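Reading time: 5 min

1/ A thread on whether machines can do small chores yet, household or shop floor. I have spent the spring and early summer on one dull task, plugging things into other things, and have opinions and a few numbers.

2/ Short version: partly. Picking up a rigid object of known size from a clear surface is mostly dealt with. Anything involving a cable is a long way behind, and most homes and most packing benches are full of cables.

3/ Background. I work on test methods at Broltance. We don't build arms. We write down what a chore consists of, collect people doing it, and score whatever policy a customer brings us. The Grovcombe site does the benches and Arnden does the kitchens.

4/ The chore in question: take the plug on the end of a short lead, bring it to a socket on a power strip, seat it fully, let go. A person does this one-handed while talking. We allow two hands, because the strip moves if you don't hold it.

5/ Break it down and there are five stages. Find the plug. Grasp it in a way that leaves the pins clear. Turn it to match the socket. Make contact and correct. Push. People do stages three and four mostly by feel, often without looking.

6/ Stage two causes more trouble than you'd expect. A plug can come to rest with its pins in almost any direction. A grasp that is perfectly secure can still be useless, as the fingers are now where the socket face needs to be. So you put it down and regrasp, and every regrasp is another chance to drop it.

7/ Our set for this task now holds 1,363 human demonstrations, all done with hand-held grippers, not bare hands. The point is to have the person work with the same two fingers the machine will have. It slows people down a lot. 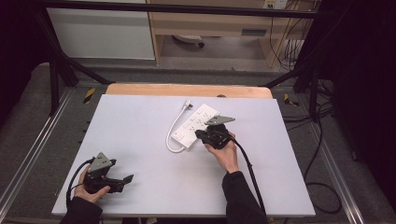

8/ The slowdown is informative in itself. Give a competent adult two stiff fingers per hand and no sense of touch at the tip, and the plug task stops being trivial. Most of the extra time goes on the turn and on the first contact. The carry is hardly affected.

9/ I'd suggest anyone writing a forecast about domestic robots try this for an afternoon. A good deal of what gets blamed on the software is present before any software is involved.

10/ Now the machine side. We ran 774 scored trials between April and the end of last month, one arm pair, same strip, start positions drawn from a fixed list. Success means fully seated and released without the strip being dragged off its mark.

11/ Success rate: 43 per cent. That is over all starts. I know of demo videos that imply something much higher. I have no quarrel with them, but a video shows the runs somebody kept.

12/ Where the failures fall, in order of how common they were: wrong angle at contact, plug slipping in the fingers during the push, bad first grasp never corrected, lead snagging on the strip or on the other gripper. Dropping the plug outright was rare.

13/ The angle failures have a familiar look. The pins touch the face slightly off, the arm keeps pushing, the plug rotates in the grip, and now the policy's idea of where the pins are is wrong. A person would stop and wiggle. The policy pushes until it times out.

14/ We did see wiggling from the newer policy. It had plainly picked it up from the demonstrations. It would also wiggle in mid-air, a hand's width from the strip, which cost time and did no harm.

15/ The lead deserves its own post. It has stiffness and a memory of how it was coiled, and it pulls on the plug by an amount that depends on everything else. With the lead removed and a bare plug body in its place, the same policy improved markedly. I'm not quoting a figure as we ran too few of those.

16/ This matters beyond plugs. Charging leads, vacuum hoses, drawstrings, apron ties, bin liners, the wire on a kettle base. Half the household list has something floppy attached to something rigid.

17/ Shop floor is a different case and I'm more hopeful. You can clamp the strip. You can present every plug the same way up in a tray. The Guzmán line does this for a similar fitting job and hardly needs vision at all. That is ordinary fixturing and it has worked for decades.

18/ Which gives an awkward comparison. If you are allowed to tidy the bench first, the old method is cheaper and faster than anything learned. If you aren't, the learned method is the only candidate, and it is at 43 per cent.

19/ Time per success is the other number people leave out. Even counting only the good runs, the arms took 4 times as long as the same task done with hand-held grippers. Against bare hands the ratio is worse and I stopped recording it.

20/ A few questions from replies, answered in one go. Yes, wrist force sensing helps, mainly with knowing when to stop pushing. No, we haven't tried soft fingertips on this task. Yes, the strip is unpowered for every trial. No, I can't share the customer's policy.

21/ On more data: I expect it to help with bad grasps, where variety is the problem. I am less sure about slip. If the fingers can't feel the plug turn and the camera can't see it behind the fingertips, further demonstrations don't add the missing signal.

22/ Next at Grovcombe is the reverse task, pulling a plug out while holding the strip down. I had assumed it would be easier. Early runs suggest the strip comes up with the plug more often than not. Scores when we have enough of them.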